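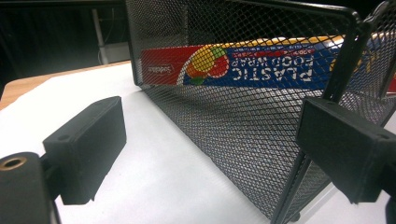

Last edited: Tuesday, October 20, 2020

Anju Singhal
Thread on paper grain, following the question from Uwe Kettler about why the Clirville programmes came back with cracked folds. Most of it applies to any sheet you put through a printer or a folder.

Anju Singhal
Machine-made paper is formed on a moving wire. The fibres are carried along in water and more of them end up lying in the direction of travel than across it. That direction is the grain. Paper people call it machine direction, and the other one cross direction.

Anju Singhal
A single fibre takes up water and gets fatter. It barely gets longer. Add up all the fibres in a sheet and you have a material that grows across the grain when the air is damp and hardly moves along it.

Anju Singhal
Long grain means the grain runs parallel to the long side of the sheet. Short grain means it runs parallel to the short side. On trade packs the dimension parallel to the grain is often underlined, or marked with an M, or the second figure is the grain one by convention. Check which convention your merchant uses. Muveck and Bevell do it differently and we have been caught by this.

Anju Singhal
Fold test. Fold a sheet lightly one way, then the other, without creasing. The fold that gives less resistance is parallel to the grain. Works well on card, badly on thin stock.

Anju Singhal
Tear test. Tear in from one edge, then from the edge next to it. The straighter tear is running with the grain. Costs you a sheet.

Anju Singhal
Damp test. Cut a small square, mark which way up it was, wet one face. It curls into a tube and the axis of the tube is the grain direction. This is the one I trust for light papers. Tomoyo Kikuchi does it by floating the square in a saucer, which gives the same answer with less smearing.

Anju Singhal
Now the cracked folds. The cover was a coated board, folded across the grain. On the outside of a cross-grain fold the fibres have to bend over their own length, some break, and the coating goes with them. Where there is solid dark ink on the fold you get a ragged white line.

Anju Singhal
Scoring first helps. A score is a pressed channel, and the raised bead belongs on the inside of the fold. A lot of people fold away from the bead because it feels more natural in the hand. That stretches the outer face more than it needs to be stretched.

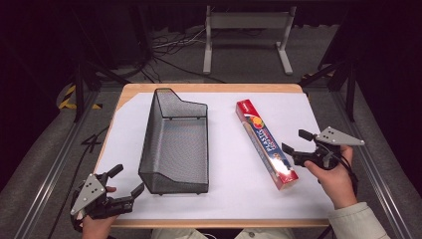

Anju Singhal
Scoring does not turn a cross-grain fold into a with-grain fold. It buys some margin. For the Clirville job the right fix was to lay the covers out the other way on the parent sheet and accept fewer to the sheet.

Anju Singhal
That reprint lost 37 covers in setting up and trimming, against a first run where the whole lot was doubtful. Kazuhiro Ebihara has the job sheet if anyone wants to see the layout.

Anju Singhal
Books. Grain should run head to tail, parallel to the spine, for text, endpapers, boards and cover material. If the text runs the other way the pages will not drape, and they stand up stiffly when the book is opened.

Anju Singhal
Worse with glue. Adhesive on the spine edge is wet. A cross-grain page wants to grow along the spine, the binding holds it, and the surplus length shows as waves running out from the spine. They rarely press out fully.

Anju Singhal
Boards warp towards whatever pulls hardest. Cover paper expands when pasted, shrinks as it dries and drags the board outward. The pasted-down endpaper pulls it back. If all three have the same grain the two pulls roughly cancel. Mixed grain gives you a twist, and a twist is much harder to correct than a plain bow.

Anju Singhal
Reply to Bogdan Pawlak, who asked about curl from an office laser printer. Different cause, same material. The fuser heats the sheet and drives water out, more from one face than the other. It then picks moisture up again unevenly in the output tray.

Anju Singhal
Things to try, in this order: turn the ream over in the tray. Open a fresh ream. Set the correct paper weight in the driver, as this alters the fuser temperature on many machines. Use the straight-through path if there is one.

Anju Singhal
Do not store open reams next to a radiator or on a concrete floor. Leave them wrapped. The wrapper is a moisture barrier and is doing more work than it looks.

Anju Singhal
Wavy edges mean the edges have taken up water and the middle has not. Tight edges with a baggy middle mean the reverse. Either way the stack is out of balance with the room. New stock from a cold van should stay wrapped until it reaches room temperature, overnight for a few reams and longer for a pallet.

Anju Singhal
Our store in Kamata sat at almost 40 per cent relative humidity through July with the dehumidifier running. Too dry for the press room next door, so every sheet grew on its way through the door and the second colour would not register. We turned the dehumidifier down and the fault went.

Anju Singhal
Correction to the post on pack markings: the underline is the one I see most on European stock. Where there is no mark at all, do the damp test and write the result on the wrapper in pencil.

Anju Singhal
Uwe asks whether digital presses care. They do. Many small ones feed short grain better on heavy stock, as the sheet has to bend round a tight path, and most of the card sold for them in small packs is long grain. Ask the merchant before ordering. I will add the Bevell stock codes when their new list arrives.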